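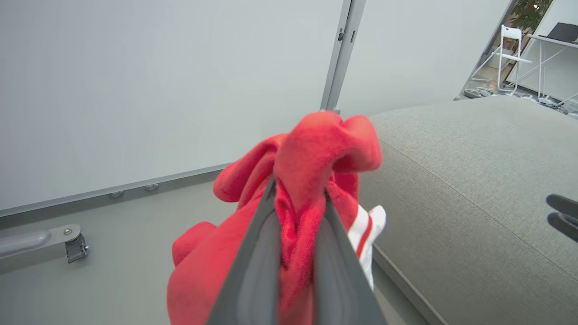

Unit 3. Picking Up Laundry: Can Machines Do It Yet?

Course notes, Robots at Work and at Home
Instructor: Filipa Serrano
Lab sessions: Jagadeesh Rodrigues

Reading for this unit: the Aebischer chapter on soft objects, and the two-page Gronier lab sheet.

3.1 Where we left off

In Unit 2 we looked at shop-floor jobs. A part arrives in a known place, facing a known way, and the arm repeats one motion all shift. The part does not change shape when it is gripped. Most of the math from that unit depends on this, so review it before the lab.

Household chores break nearly all of those conditions. Laundry is a useful case to study. The forces are small and the items are light, and a dropped sock does no harm. The hard part is everything else.

3.2 One grasp, two items

Look at what the fingers are holding. There is a bunched piece of red fleece-like fabric, and a white sock with red stripes is tucked in at the right side of the grip. Part of the fabric hangs well below the fingers.

If the job is to clear a sofa, picking up two things at once is fine. If the job is to sort by color or by type, it is a fault, and the system has to notice it. From the wrist camera only a portion of the sock shows. A detector trained on whole socks laid flat may miss it. The stripes on the cuff are red as well, so a simple color rule could assign those pixels to the fabric.

Questions people ask every year:

How does the robot know it has one item? Usually it doesn't. Some systems weigh the load. This works poorly when a wet towel and a dry blanket can weigh the same. Others lift the load, look at it from a second camera and guess.

Why not grip harder? Force is not the problem here. Two fingers close on whatever is between them, and cloth folds into the gap.

Why not use more fingers? It helps with some tasks. It also adds joints to control and parts to repair. See Song's notes on hand design, on the course page.

3.3 The steps of the chore

Write these out before you start any planning exercise.

Find the pile.
Choose a point to grip.
Close and lift.
Check what came up.
Carry it without dragging the loose end.
Release it where it belongs.
Look again for anything left behind.

A person does the fourth step by feel and seldom thinks about it. For a machine it is often the slowest step of the seven.

3.4 Results from the Eltness exercise

Last November the class ran 179 pick attempts on mixed laundry. Of these, 156 ended with something lifted clear of the surface. That number was reported as the success rate by two of the groups, and both lost points for it. "Something lifted" and "one item lifted" are different measures. State which one you used.

3.5 For the lab

Bring your own test items. Include at least one fuzzy fabric and one small knit item. Teodoro Esteban has the key to the storage cabinet until 4 p.m.

Hand in one page: your grasp rule, your check for double picks, and one case where the check fails.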